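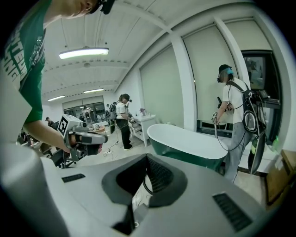 Bare forearm, good tee on, ready for bathroom day.

Marble floors without the tears
Posted by Deolinda Cordeiro, January 10, 2020

I love a marble floor. I love it at breakfast with the sun on it, and I even love it the morning after the whole family has tramped through with wet feet and sunscreen. What I don't love is how many people are scared of theirs! We had grey marble put in at our place in Heywood and for the first year I tiptoed around it like a museum guard. Now I clean it in half an hour flat and it looks better than it did when it was new.

Start dry, always
Grit is the enemy. Every bit of sand under a mop is a tiny bit of sandpaper, so vacuum before any water goes near the floor. Use the soft brush head, or flip the bristles down if yours has a switch, and check the wheels for stuck grit while you're at it (mine collect the most amazing rubbish). Work from the far corner back towards the door. Hair hides behind the loo and under the lip of the vanity, so do those bits with the bare hose. 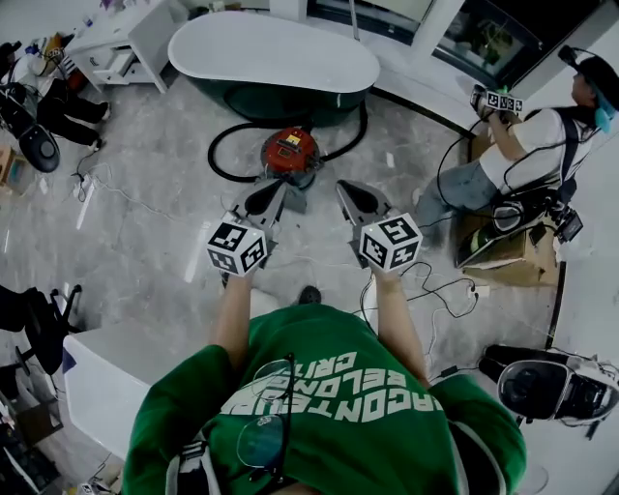
Red canister vac on grey marble, with the green tub behind.

If your vacuum has a long hose, lay it out in a big loop before you start. It won't kink, and you can reach all the way around a freestanding bath without dragging the machine after you. A pair of old socks cut up and taped over the hard edges of the head will save your skirting boards too.

The wash
Fill a bucket with 5 litres of warm water and add a small squirt of pH-neutral stone cleaner. I use the Grenlow one, but any cleaner labelled for natural stone will do the job. Wring the mop until it's barely damp, then do a couple of square metres at a time and dry each patch with an old towel before you move on. The drying is where the shine comes from! Skip it and you'll have streaks in every colour of grey.

Never, ever:
Vinegar or lemon juice
Bathroom sprays made for soap scum
Cream cleansers
Steam mops
Anything with bleach in it

My sister-in-law did hers with vinegar every week one summer and the dull spots by the shower are still there.
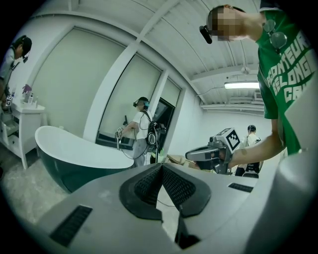 Leaning in over the pale floor.

Oily marks
Shampoo bars and body oil can leave a dark patch that no mop will shift. Mix bicarb with a little water until it's like thick yoghurt, spread it over the mark, cover it with cling wrap and leave it overnight. Peel, wipe, rinse, dry. Some need 2 goes. Try it in a corner first, particularly on dark stone.

Around the tub
A freestanding bath is gorgeous and a dust trap, both at once. I thread a microfibre cloth behind mine, hold an end in each hand and pull it back and forth like I'm drying my back after a swim. Very satisfying. For the outside of the tub, plain warm water and a soft cloth are plenty.

Sealing
Splash a few drops of water on the floor and come back in ten minutes. If the stone has gone darker underneath, it's time to reseal. I do ours every May, before the cold weather sets in, with the windows wide open and the dog shut out.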